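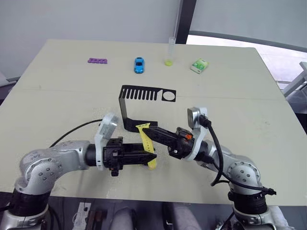

*Yellow silicone watch strap, small holes along its length.*

# Karden folding ramp vs. one stubborn old hound

**skuvville_hound** -- Sat 27 June

Bought the Karden folding ramp so Biscuit could get into the back of the wagon without me lifting him. He's 12, he weighs what a bag of cement weighs, and he has decided the ramp is a trap. He'll walk beside it, get to the bumper, and wait there for the elevator, meaning me.

I've tried cheese. I've tried better cheese. He ate both with his front feet on the ramp and his back feet on Earth, and then reversed.

Has anyone gotten a grown dog to use one of these, or should I put it on the curb?

**lapdog_larry**

What's the surface like? The older Karden had that sandpaper stuff and mine hated it. I glued a strip of old bath mat down the middle and she went up the same afternoon.

**skuvville_hound**

Sandpaper stuff, yes. I'd be annoyed too if my hallway felt like that. Bath mat is a good call.

**twobeagles**

Lay it flat in the yard first. Don't go near the car for a week. Feed him on it, walk him over it, let him get bored with it. Then one end on a curb, then a porch step, then the car. People go straight from the box to the tailgate and it's as steep as a roof.

**MulePackMarge**

Or skip the ramp and get steps. We had the Postura three-step and both our dogs took to it right away. Ramps are for wheelbarrows.

**twobeagles**

Steps are hard on a dog with bad hips, Marge. That's half the reason people buy a ramp.

**MulePackMarge**

My vet was fine with them. Biscuit's vet might not be. I'm only saying mine got in the car.

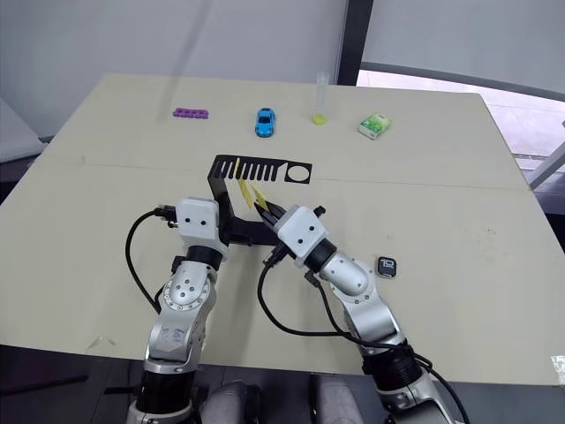

*4 min read*

**ariel_m**

Ariel Magbanua here, I run the senior dog walks out at Buenaventura. You're both right, depending on the dog. Long body and short legs, I'd go ramp. Tall dog with decent knees who just can't jump anymore, low wide steps can be OK. Ask your vet which one Biscuit is.

The thing I'd check first is the wobble. Put your own hand in the middle of the ramp and lean. If it bounces, he knows it bounces. Park with the back of the car uphill so the slope isn't so bad, and have somebody hold the top end still while he goes.

Also put his harness on. You want a hand on him in case he goes off the side halfway, and he'll try it at least once.

**skuvville_hound**

It bounces like a diving board. My wife says she has been telling me this since I unfolded it. I have no record of that.

**lapdog_larry**

Check the hinge pins. Mine weren't pushed all the way in.

**skuvville_hound**

...they weren't pushed all the way in.

**janelle.ignacio**

Can I ask how tall your tailgate is? We have a pickup and the short ramp was hopeless. We swapped it for the long one, which works but takes up the entire bed, so now the dog rides in the cab and the ramp rides in back like royalty.

**skuvville_hound**

It's a low wagon, Janelle, so I have no excuse there. Pins are in, bath mat is down (sorry to the downstairs bathroom), and the whole thing is lying in the yard with his dinner on it. He ate the dinner. Then he lay down on the ramp and went to sleep.

**MulePackMarge**

So you bought a bed.

**twobeagles**

That's week one going fine. Leave it there and don't rush him.

**skuvville_hound**

Will do. Curb next weekend, if he gets up.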